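Sport in the Community, Unit 3: The Club as a Record Keeper
Handout for the session of 26 Apr 2023

Reading before class: the Gretham club minutes, first 141 pages. Skip the ground lease.

Gretham played its home games on a field it did not own. Players paid a match fee, and the club paid the town out of that. The minutes give 385 registered players across all grades in the best season. Work out from the fee table what share of income came from juniors.

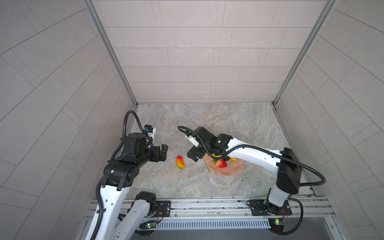 Match-day food is the part of club life that leaves the least paper. Gretham's books list oranges at halftime and nothing else, yet former players remember a good deal more. When you interview, ask about small things and write down the answer as given. A strawberry and a yellow fruit on a pink plate is a usable note. "Refreshments were served" is not.

Attendance figures need care. The local paper reported roughly 3000 at the October final against Majali. The gate receipts do not support that, even allowing for children let in free. Quote both and say where each comes from.
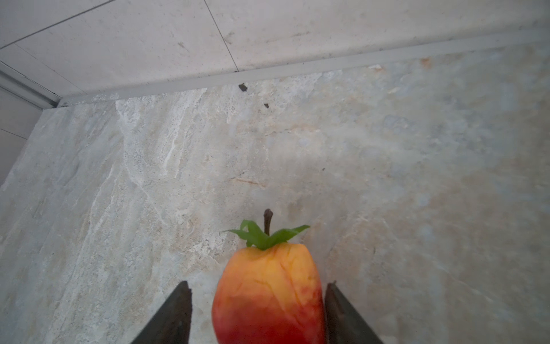

Club museums often mix originals and copies in one case. The Beleo display has a replica cap next to a real one, and the label covers both. Check the surface first. Imitation fruit can have the right yellow and red and even a brown stem, while the wrinkles and creases in the skin look molded. Wear on a jersey or ball should be checked the same way, at the seams and edges.

Oral history is covered in the second hour. Bring your draft questions.
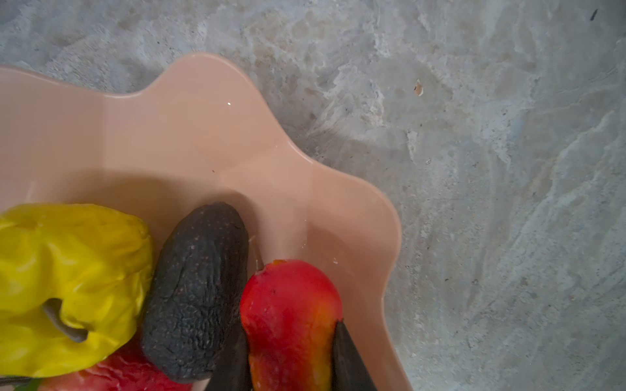 Yolotzin Jaramillo wrote after the last session that players should see their transcripts before anyone quotes them, and that two weeks is a fair time to allow. We will follow that. Put the return date on the cover sheet.

The Didik interviews are closed until the families sign. Use the summaries only.

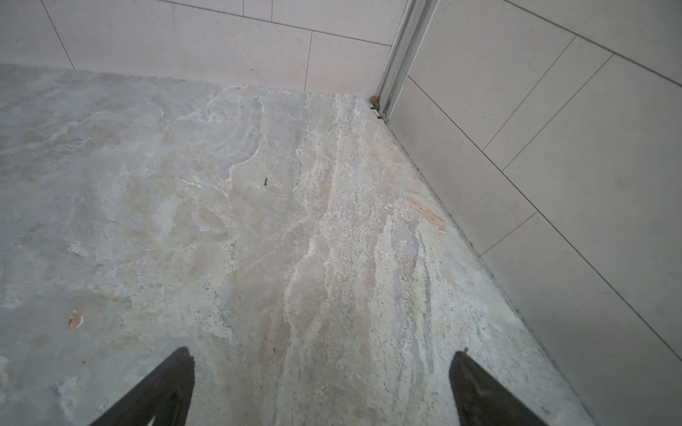
Nour Nseir asked whether a nickname can go in a footnote when the full name is unknown. Yes, with the season and the grade after it. If two players shared the nickname, list both seasons.

Assignment: one page on a single match, using the minutes, a newspaper report and one interview summary. Leave wide margins for comments.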